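Presusen Open Workshop

The Presusen Open Workshop is a yearly public demonstration of two-armed robot manipulation held at the Presusen works of Arkamura, a maker of small industrial handling equipment. It takes place in January and lasts one day. Visitors are shown bench tasks carried out by paired robot arms, first under the direct control of an operator and then under a stored or learned program. The event is known locally as the arms day.

Background

Arkamura moved its handling section to Presusen after giving up its older site at Lu, where floor space had been shared with a packing line. The first open day was meant for suppliers and a few technical colleges. Attendance was 115. General visitors were admitted from the second year, and the most recent workshop recorded 266 people across all sessions. Entry is free, but places at the bench sessions must be booked, as each session takes a limited group.

The Lu site was used for one further demonstration, in which a single arm sorted fasteners by length. It was not repeated, and the equipment was later broken up for spares.

Format

The day is divided into 5 sessions, the first starting at 9.30 in the morning. Each session opens with a short talk on safety, covering the reach of the arms, the position of the stop buttons and the line behind which visitors stand. The operator then brings the arms to their starting pose and opens and closes each gripper once.

Tasks are chosen from a printed list. Most involve light objects found in an office or a kitchen: folding a cloth, coiling a cable, placing a plug in a socket, moving hangers from one rail to another. Rigid parts are generally handled well. Thin and flexible objects are less predictable, and cable work in particular has a lower rate of success than any other group of tasks on the list. A failed attempt is left to run until the program times out, and the operator then resets the bench by hand.
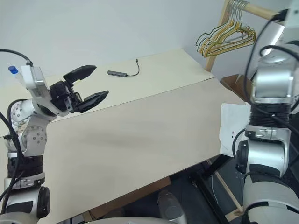
Timing is taken from the first movement of either arm to the release of the object. The results are written on a board in the entrance hall and are later copied into the workshop report. Attempts in which the operator steps in are recorded separately and do not count towards the session total.

Control software

The arms are run by Wikus, a control package written by Arkamura for its own test benches. Wikus records joint positions and gripper commands during operator control, and the recordings can be replayed or used to train a program for the same task. The store held 4000 recordings at the time of the latest workshop — most of them made at Presusen, with a small number carried over from Lu. Older recordings lack gripper force data and are kept for reference only.

Replay is shown in the morning sessions and learned programs in the afternoon. The order was reversed in one year, but visitors found the comparison harder to follow, and the earlier arrangement was restored.

Related events

A shorter evening demonstration is held for trade visitors in the same month. It uses the same benches and task list, without the introductory talk on safety, which trade visitors receive in writing beforehand.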